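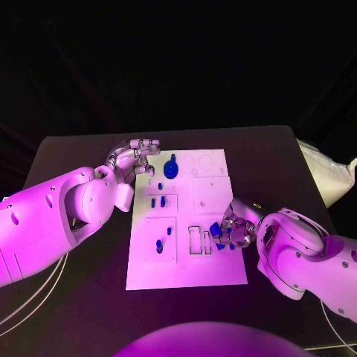 *Fig. 6. Two arms above a white board, dark tabletop.*

## Sealing grout with Dultach Penetrating Sealer

Labels on grout sealer promise a lot, Dultach's included. It slows stains down. It won't fix crumbling joints, and it won't hide a bad color match. If the grout is already failing, repair it first and come back to this section.

**Before you start**

1. Drip water on a few joints. If it soaks in and darkens the grout, sealer has a chance of doing something. If it beads, an older coat is still working and you can save your money.
2. Wash the floor with plain water and a neutral cleaner. Skip anything sold as "clean and shine."
3. Leave the floor to dry overnight. The Stamholm quick-dry additive claims to shorten this. We would wait anyway.

> **Note:** One 500 ml bottle goes further on narrow joints than on wide ones. Treat the coverage figure on the label as a best case.

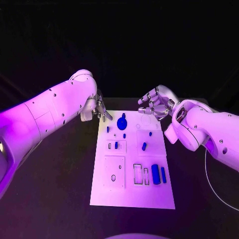

### APPLICATION

4. Test a hidden joint and check the color the next day.
5. Work in strips no more than 3 feet wide, using a small brush or the Purves roller bottle.
6. Wipe sealer off the tile face within 20 minutes. Dried haze is stubborn, whatever the "easy buff" wording suggests.
7. Repeat the water test after 6 hours. Add a second coat only where water still soaks in.

> **Caution:** Open windows and keep pets out until the smell is gone. "Low odor" is a generous description.

> **Caution:** Do not use on glazed joints or epoxy grout. The sealer can't get in and will sit on top as a sticky film.

For floors with an old topical finish, see *Stripping with Tostden Remover*.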